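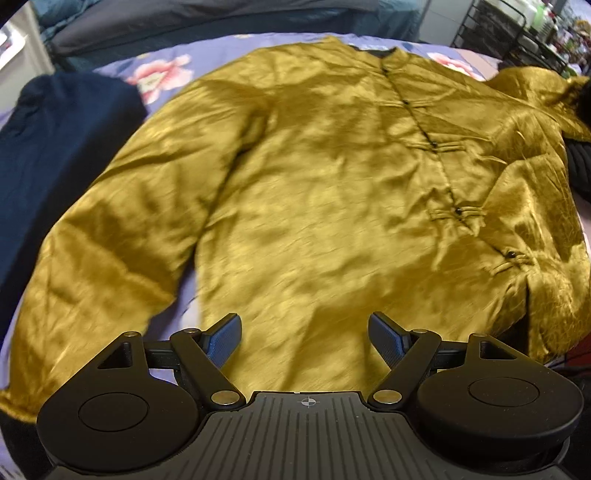 빨래는 언제쯤 기계가 개나
집안일 로봇, 어디까지 왔나. 공장과 가정집을 오가며 들은 이야기

새틴 재킷 한 벌. 겨자색에 가까운 금색, 차이나 칼라, 검은 매듭단추 다섯 개. 이걸 침대 위에서 집어 들어 반듯하게 개는 일. 사람이라면 통화하면서도 한다. 기계한테는 아직 어렵다. 꽤 어렵다.

11월 내내 이 질문 하나를 들고 다녔다. 기계가 집안일을 할 수 있나. 할 수 있다는 사람, 5년만 기다리라는 사람, 자기 살아생전엔 안 된다는 사람. 다 만났다. 답은 셋 다 조금씩 맞았다.

왜 하필 옷인가

컵은 컵이다. 눕혀 놔도 컵, 엎어 놔도 컵. 모양이 안 변한다. 카메라가 윤곽만 잡으면 손가락을 어디 댈지 계산이 선다. 옷은 다르다. 던질 때마다 모양이 새로 생긴다. 소매가 몸통 밑으로 들어가고, 안감이 뒤집히고, 옆에 있던 바지랑 엉킨다.

게다가 새틴. 빛이 문제다. 주름 하나하나가 번쩍거려서 밝은 줄과 어두운 줄이 생기는데, 기계 눈에는 그게 주름인지 천의 끝인지 헷갈린다. 가정용 조작 로봇을 만드는 미로라(Mirora)의 인지 담당 트린 릴은 새틴을 "우리 팀의 숙적"이라고 불렀다.

"면 티셔츠는 이제 꽤 잘 봐요. 무광이고 색이 고르니까. 근데 광택 있는 천은 카메라를 손가락 두 개만큼만 옮겨도 딴 옷이 됩니다. 검은 옷은 또 반대고요. 아무것도 안 보여요. 그냥 구멍이에요."

어두운 옷이 다른 옷 옆에 뭉쳐 있는 경우가 제일 싫다고 한다. 어디서 하나가 끝나고 어디서 다른 하나가 시작되는지. 꽃무늬 이불도 만만치 않다. 무늬의 경계를 물건의 경계로 읽어버리는 일이 잦단다. 그런데 세상 침실에 꽃무늬 이불이 좀 많은가.

손가락 두 개로 배우는 일

요즘 이 바닥의 유행은 손에 쥐는 집게다. 로봇 팔은 없다. 사람이 집게를 들고 직접 일을 한다. 옷을 벌리고, 집고, 접고. 집게에 달린 카메라가 그걸 다 찍는다. 나중에 똑같은 집게를 단 로봇이 그 영상을 보고 배운다는 계산이다.

장점은 싸고 빠르다는 것. 팔 한 대 값이면 집게를 여러 개 돌린다. 무엇보다 남의 집에 들고 갈 수 있다. 연구실 책상 위에 각 잡아 펴 놓은 수건 말고, 진짜 침대, 진짜 옷더미, 뒤편에 철제 선반이며 잡동사니가 그대로 있는 방.

수집 업체 시르코(Sirko)의 수트리스노 위산은 이 일을 네 해째 한다. 지금까지 다녀온 집이 796곳. 숫자를 왜 그렇게 정확히 아냐고 물었더니 정산 때문이라고 했다.

"처음엔 다들 집을 치워놔요. 손님 온다고. 그럼 저희는 곤란하죠. 치우지 말라고 전화를 미리 합니다. 그래도 치워요."

직접 해봤다. 집게를 받아 들고 셔츠 한 장. 손가락이 두 개뿐이라는 게 이렇게 답답할 줄은 몰랐다. 평소엔 엄지로 누르고 검지로 밀고 새끼손가락으로 나머지를 받친다. 의식도 못 하고 그러고 있었다. 집게로는 안 된다. 칼라를 집으면 소매가 딸려 오고, 소매를 정리하면 칼라가 무너진다. 셔츠 한 장에 한참이 걸렸다. 결과물은 접었다기보단 뭉친 것에 가까웠다. 위산 씨는 첫날치곤 괜찮다고 했다. 예의였던것 같다.

요령이 있긴 하다. 끝에서부터 집지 말 것. 천을 살짝 꼬집듯 들어서 밑에 공간부터 만들 것. 두 손으로 할 땐 한쪽을 완전히 멈춰 둘 것. 숙련자들은 이걸 말로 설명을 잘 못한다. 그래서 영상이 필요하다는 얘기다.

단추라는 벽

개는 건 그렇다 치자. 잠그는 건?

매듭단추를 예로 들어보자. 천으로 만든 고리에 동그란 매듭을 밀어 넣는다. 고리는 부드럽고, 매듭은 단단하고, 둘 다 작다. 고리를 벌리면서 동시에 매듭을 밀어야 하고, 들어갔는지는 손끝 느낌으로 안다. 눈으로는 잘 안 보인다. 손이 가리니까.

두드컴(Dudcombe)에서 의류 수선 공방을 하는 에파 프로더로에게 물었다. 로봇이 이 단추를 잠글 날이 올까요. 한참 웃었다.

"저희 집 신입들도 처음엔 못 해요. 새 옷은 고리가 뻑뻑하거든요. 힘을 주면 올이 나가고 안 주면 안 들어가고. 나는 손톱을 써요. 로봇은 손톱이 있나요?"

없다. 적어도 내가 본 것들은. 손톱 비슷한 얇은 날을 손가락 끝에 붙이는 시도는 있다고 한다. 릴 씨 말로는 종이나 카드 집는 데는 효과가 있었고 천에서는 자꾸 긁혔다고. 그래서 대부분은 무늬가 새겨진 말랑한 패드로 간다. 미끄러지지 않게. 대신 섬세함은 포기.

촉각 센서 얘기도 나왔다. 비싸고 잘 망가진다. 하루 종일 천을 문지르면 표면이 닳는다. 닳으면 신호가 바뀌고, 신호가 바뀌면 다시 맞춰야 하고. 집에서 쓰는 물건으로는 아직이라는 게 중론이다.

공장은 좀 낫다. 조금

그럼 가정 말고 작업장은 어떤가. 세탁 공장에 갔다. 욘드니스(Jondness)라는 이름의 중간 규모 업체, 호텔 시트와 유니폼을 주로 받는다. 새벽 5시에 첫 트럭이 들어온다.

여기선 이미 기계가 많은 걸 한다. 시트는 거의 자동. 네모나고 하얗고 다 똑같으니까. 사람은 모서리 두 개를 찾아 클립에 물려주고, 그 다음은 기계가 펴고 다리고 접는다. 라인 하나에 시간당 200장. 사람 손으로는 못 따라간다.

그런데 그 모서리 찾기. 그걸 기계가 못 해서 사람이 서 있다. 젖은 시트 더미에서 모서리 두 개. 현장 책임자 아이만 고는 이 자리에 로봇을 두 번 넣어봤고 두 번 뺐다.

"되긴 돼요. 열 번에 아홉 번은. 근데 열 번째에 라인이 서요. 그럼 누가 뛰어가서 풀어줘야 하는데, 그 사람을 어차피 세워둘 거면 그 사람이 하는게 빠르죠."

이 말을 취재 내내 다른 버전으로 계속 들었다. 성공률 90퍼센트는 논문에선 훌륭한 숫자고 현장에선 쓸 수 없는 숫자다. 집이라면 또 모르겠다. 양말 열 짝 중에 한 짝을 못 개는 로봇. 나라면 용서할 것 같다. 그 값이 얼마냐에 따라서.

유니폼은 더 안 된다. 조끼, 재킷, 앞치마. 섞여 들어온다. 단추 있는 것 없는 것. 고 씨네는 이쪽에 사람 여덟 명을 쓴다. 줄일 계획은 당분간 없다고.

느린 건 괜찮다는 쪽

반론도 들어야 한다. 가정용 로봇을 시험 중인 연구자 에벨리엔 판베이크는 속도 비교 자체가 틀렸다고 본다.

"식기세척기도 사람보다 느려요. 훨씬 느리죠. 아무도 신경 안 쓰잖아요. 내가 안 해도 되니까. 빨래도 마찬가지예요. 제가 출근한 사이에 여섯 시간 걸려서 개 놓으면 저는 만족합니다."

일리 있다. 그가 보여준 시연에서 로봇은 수건 한 장을 펴는 데만도 세 번을 다시 집었다. 들었다 놓고, 각도를 바꿔 또 들고. 답답한데 이상하게 눈을 못 떼겠더라. 결국 접긴 접었다. 모서리가 좀 안 맞았지만 우리 집 수건보다는 나았다.

다음은 안 본 옷. 내가 입고 간 카디건을 벗어서 줬다. 30분을 씨름했다. 소매 하나를 등 쪽으로 보내고 나서 멈췄다. 완료로 인식한 모양이다. 판베이크 씨는 로그를 들여다보더니 단추를 무늬로 봤을 거라고 했다. 웃지는 않았다.

여섯 시간 걸려도 좋다는 말에는 전제가 있다. 여섯 시간 동안 혼자 둬도 안전할 것. 아이, 고양이, 켜둔 다리미. 판베이크 씨도 이 부분에선 말이 느려졌다. 지금 시험은 전부 사람이 옆에 앉아서 한다. 손에는 정지 버튼.

그래서 뭘 맡길 수 있나

취재하며 들은 걸 대충 정리하면 이렇다.

수건, 행주, 베갯잇. 된다. 느리지만.

면 티셔츠. 펴져 있으면 된다. 더미에서 꺼내는 건 반반.

양말 짝 맞추기. 의외로 잘한다. 단 검은 양말끼리는 엉망.

바지. 연구실에서는. 집에서는 글쎄.

광택 있는 옷, 안감 있는 재킷, 매듭단추. 안 된다. 물어본 사람 전부 안 된다고 했다.

옷걸이에 걸기. 접기보다 쉽다는 사람과 훨씬 어렵다는 사람이 갈렸다. 릴 씨는 쉽다 쪽, 위산 씨는 어렵다 쪽. 목둘레가 좁은 옷이면 어렵다는 데엔 둘 다 동의.

침대에 널린 옷더미를 알아서 치우기. 이게 사람들이 정말 원하는 건데, 여기엔 판단이 낀다. 이건 빨 옷인가 입을 옷인가. 한 번 입고 걸쳐둔 옷은? 프로더로 씨는 그건 자기 남편도 못한다고 했다.

가격은 다들 말을 아꼈다. 미로라는 대여로 시작할 생각이란다. 월 얼마냐고 세 번 물었고 세 번 다 다른 얘기를 들었다.

돌아와서 세탁기를 돌렸다. 널고, 걷고, 침대에 쏟았다. 카디건은 맨 위에 있었다. 아직 안 갰다.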